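Search tips
Go

Working with hand-held grippers at a household table: bench rules

Wundico workshop notes, revised 13th September

These rules cover drawer, tabletop and shelf tasks done with a pair of hand-held grippers fitted with marker cubes. They apply to all home sites. Robot cells are covered in the Tapia sheet.

1. Before starting

Wipe the marker faces with a dry cloth. Replace any cube with a scratched or lifted print. Check that each cube is tight on its mount; play of any kind shifts the tracked position of the jaws.

Fasten the wrist straps snugly over bare skin or a flat cuff. Roll back loose sleeves. Harness straps lie flat, buckles to the front or top of the shoulder.

Open and close each gripper 16 times before the first task. Log any jaw that sticks.

2. Cables

Run the gripper cable along the forearm with enough slack for a full reach. Keep floor cables out of the walking path, and well away from stairs. Unused plugs go back in the bin, code 847.

3. Drawers

Sit or stand square to the drawer. Pull by the knob, straight out, and stop before the end of the runner. Keep both marker cubes in view of the head camera while the drawer is moving. Do not lean on an open drawer.

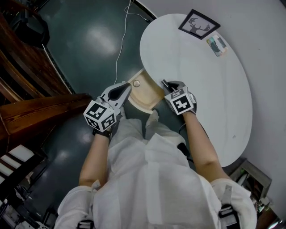
4. Tabletop items

Set framed pictures flat. Glass goes to the far side of the table. Close the drawer before moving anything across it.

5. Breaks and storage

Rest after 7 tasks. Store grippers jaws closed in the Jilumis case, cubes up. Report faults on form 131.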